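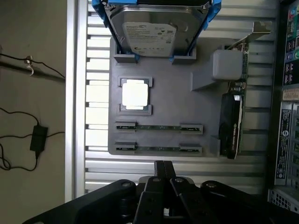 *Seagate drive in its blue bracket, with the CPU at left*

**Bench seat or regular chairs for a small kitchen corner?**

Posted by Nanna Bech

Hi all! We're finally redoing the corner by our kitchen window (the house is in Planddale, built narrow like all of them on our street) and I can't make up my mind. I'd love an L-shaped bench with storage under it, but my husband thinks we'll hate sliding in and out every morning. The corner is 6 feet on the long side and a bit less on the other. There's a radiator under the window, which complicates things. I have $300 for the seating, table not included, and I'd like it done by December when my in-laws come. Has anyone lived with a bench for a few years? Do you still like it?

**gesura_attic**

We've had one since our oldest was in a high chair and I'd do it again tomorrow! Kids pile in, you can squeeze an extra cousin on the end, and all the board games live underneath. Two things I'd change, though. Our seat is 17 inches deep and I wish it were a little deeper, because my back never quite gets comfy. And get a pedestal table!! We started with a four-legged one and everybody banged their knees on it.

For the radiator, please don't box it in solid. My brother did that and the room was freezing all winter. He ended up cutting slots in the front, and it looks fine now with some paint on it. Lift-up lids are a pain too, by the way, you have to make everyone stand up to get at the napkins. Drawers from the end if you can swing it.

**Dadville**

chairs. you can move chairs

**beyene_k**

I'm kind of in between. We put a bench on the wall side only and kept two chairs across from it, so my mother-in-law doesn't have to scoot. If your radiator is on the window side I'd leave that side open and put the bench on the other wall, problem mostly solved. Ours is two secondhand kitchen cabinets (the short over-the-fridge kind) with a board and a cushion on top. The cushion cost more than the cabinets did, so price that first.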